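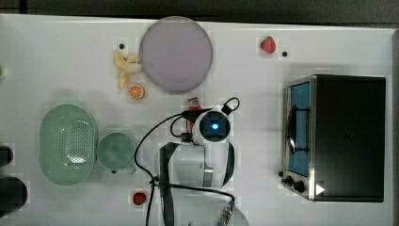
July 24, 2023 — toy kitchen table, the plate and colander chores

Writing this up while it is all still fresh, and because Kanako Tamura asked me (very nicely, twice) to stop keeping the useful bits in my head. Sorry in advance for the length.

Question for the month, same as it was back in December: can the arm do a small, dull kitchen chore from start to finish with no one's hand hovering near the stop button? The chore on paper is fruit onto the plate, then fruit into the colander, then open the toaster oven door and shut it again. A four-year-old would have it done before you finished explaining, and would probably put the strawberry in the oven as a bonus.

Layout notes, for whoever sets the table next. Plate in the upper middle, bananas just to the left of it, orange slice below the bananas. Strawberry over to the right of the plate. Oven on the right-hand side with its glass door facing left, towards the middle of the table. Colander on the left half with the matching green cup right beside it, cup handle pointing down towards the arm's side of the table. Please keep the cup there for now, even though it looks as if it is in the way. I want it in the way! Real worktops are full of cups.

How it went

Orange slice to plate: the best of the lot, and I was more pleased than a grown woman should be about a toy orange. The overhead view finds it nicely and the approach is short. My only grumble is that it lets go a little high, so the slice lands with a clack and sometimes ends up leaning on the rim. We count that as done. I would not count it as done with a poached egg.

Bananas: still a nuisance. They fan out, so there is no obvious place to take hold, and the planner changes its mind between one finger and the next until it runs out of patience (the limit is set to 500 steps, which seemed generous when I chose it). Kanako thinks we should teach it to go for the end where they all join, and she is very likely right. She did the Marikar shelf job, where everything came in awkward bunches.

Strawberry: 13 tries, 3 misses. All the misses were the same miss, coming down slightly too far to the right. I have a suspicion about the table calibration on that side and none at all about the strawberry.

Colander: getting things in is easy, it's a nice wide oval and forgives nearly everything. Getting things out again is another matter, and I gave up on it before lunch so as not to spoil my mood.

Oven door: did not try it properly. The handle is curved and runs up and down the front of the door, and the old Kirkmont routine expects a straight bar. I did one slow dry run in the air and went back to fruit.

Cables: watch them. They loop round the head and lie over the base, and on the longer reaches to the left I found myself leaning in like an anxious parent at a swimming lesson. I would like a proper clip before we do anything overnight.

So, can it do chores yet? Pieces of chores, I'd say, and more of them than in December, when I'd have been glad of one clean pick. What it can't do is notice that something has gone a bit wrong and fuss over it the way any of us would, nudging the slice flat or turning the bananas round first. That is most of what tidying up is, when I think about how I do my own kitchen.

To do

Redo calibration on the oven side, then repeat the strawberry tries.
Ask Proltum about cable clips.
Banana stem idea — Kanako to sketch, me to try.
Good run is saved as 1419, please don't overwrite it.
Curved handle: measure it and start again from scratch.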